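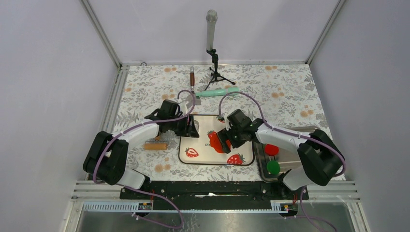
A floral tablecloth with grey leaves and small orange blossoms.

A burst water main has closed part of the A-road through Mavden and is expected to keep it shut until the end of the week, with drivers facing a long diversion through Itton.

The pipe gave way under the northbound side shortly after 4.30am, close to the turning for the Ziltport industrial estate. Water spread across both lanes and lifted a section of the surface, leaving a hole next to the kerb.

Police closed the road in both directions just before 5am. The southbound lane was reopened for a short time after the water was turned off, but engineers shut it again when they found the ground beneath had been washed away on that side as well.

By 8am traffic was queuing back to the Itton roundabout, and drivers reported taking more than an hour to get through the village. Queues eased by mid-morning but built up again at school closing time.

The water supply to 185 homes in Mavden was cut off while the pipe was isolated. Most had their water back by lunchtime. Another 54 properties, nearly all of them on the estate side of the road, were still without water at 6pm and bottled supplies were being handed out from the car park behind the library.

The damaged pipe is made of cast iron and runs under the road for most of its length through Mavden. It has burst twice before in the past five years, both times further north near the railway bridge. The water company said a new length of pipe would be fitted and tested before the road was rebuilt on top of it.

Cars and vans are being sent along the B-road through Itton and back to the main road at the Ziltport junction. The route has a weight limit, so lorries must stay on the dual carriageway and leave at the next exit. Several had to be turned round in Itton during the morning after following satnav directions, and extra signs have now been put up at both ends of the village.

Buses are also affected. Stojanovska Coaches, which runs the service between Itton and Ziltport, said its buses would not call at the four stops on the closed stretch. Passengers should use the temporary stop outside the Mavden health centre. School buses will leave 15 minutes earlier than usual while the diversion is in place.

People on foot can still get past the works on the western pavement, but cyclists are asked to dismount. Shops and businesses inside the closure are open as normal and can be reached from the southern end only.

The county council said the stretch carries 1559 vehicles an hour at its busiest. It has asked drivers to avoid the area between 7am and 9am if they can – and not to use Church Lane, where parked cars have left little room for two vehicles to pass.

A total of 200 metres of road will need to be resurfaced. That work is due to be done overnight, after the pipe has been replaced.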